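Ballton Key Cabinet KC-126
Electronic key storage for property managers and leasing offices

Overview

The KC-126 is a wall-mounted electronic key cabinet for offices that manage rental homes, apartment buildings and small commercial units. It holds 126 key sets on individually locked positions and records each removal and return by user, time and unit address. The cabinet works as a standalone device or connects to property management software through the Vunau connector, sold separately.

The standard cabinet ships with a steel door. A door with a viewing window is available at extra cost and does not change the outside dimensions.

Key positions

Each key set is attached to a numbered fob with a tamper-evident steel ring. The fob locks into its position when pushed fully home, and the indicator next to the position turns from amber to green. A fob placed in the wrong position is accepted and logged at its new location, unless fixed-position mode is turned on in the administrator menu.

Positions are arranged in removable strips. A strip can be replaced without taking the cabinet off the wall. Each position carries up to 3 standard door keys and one mailbox key. Larger bunches fit physically but may block the position below, so split them across two fobs.

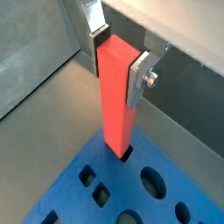
User access

Users sign in at the keypad with a PIN, a proximity card, or both. The two-step setting is recommended for master keys and for any position holding keys to occupied units. The cabinet stores up to 3,000 users, including expired accounts kept for reporting.

Access levels are set by group. The default groups are Administrator, Manager, Leasing, Maintenance and Vendor. A Vendor account can be limited to named positions and to a time window, for example 8:00 a.m. to 4:30 p.m. Outside that window the PIN is refused and the attempt is logged.

If a user closes the door without taking the key requested, the request is canceled and no checkout is recorded.

Overdue keys

A return period can be set for each group or each position. When the period runs out, the cabinet sounds a short tone at the next sign-in and sends an email to the addresses on the alert list. The alert repeats every 30 minutes until the fob is returned or an administrator clears it. Clearing an alert does not mark the key as returned.

Reports

Reports are exported as CSV or PDF from the browser page or to a USB drive. Available reports:

Keys out now
History by unit
History by user
Overdue keys
Refused sign-ins
Door open events

The unit field accepts street address, building and unit number. Offices that do not want addresses stored in the cabinet can enter a reference code instead and keep the address list elsewhere. This is the usual arrangement where the cabinet hangs in a public reception area.

Software connection

The Vunau connector links key records to unit records. When a unit changes from vacant to occupied in the management software, the related position is moved from the Leasing group to the Manager group at the next sync. Existing checkouts are not affected. The connector requires a wired network connection. Wi-Fi is not supported on this model.

Power and backup

The cabinet runs on the supplied power adapter. An internal battery keeps the keypad, locks and log working during an outage. With the battery exhausted, the door is opened with the mechanical override key and individual fobs are released by the manual bar behind the top strip. Two override keys are supplied. Do not store either of them in the cabinet.

Removals made by manual release are not logged. After power returns, the cabinet compares all positions with the last record and lists the differences for an administrator to confirm.

Installation

Mount the cabinet on masonry or on wall studs using the four fixing points in the back plate. Drywall anchors alone are not acceptable. Leave enough clearance on the left side for the door to open fully; a partly open door prevents the lower strips from being removed. The power and network cables enter through the back plate or the bottom panel.

Finish and options

Rosenthal Gray powder coat (standard)
White powder coat
Door with viewing window
Card reader, factory fitted
Spare fobs, pack of 30
Steel rings and crimping tool
Vunau connector license, per cabinet

Related models

The Tirkutum expansion cabinet adds a further 126 positions and is controlled from the keypad of the main unit. It has no keypad of its own and cannot be used alone. Up to 3 expansion cabinets can be attached to one KC-126. Each must hang in the same room as the main unit.

Ordering

Cabinets are built to order. State the finish, the door type and whether a card reader is required. Card readers cannot be added after delivery. Fobs are numbered from 1 unless another starting number is given with the order, and replacement fobs are supplied against the cabinet serial number, printed on the label inside the door.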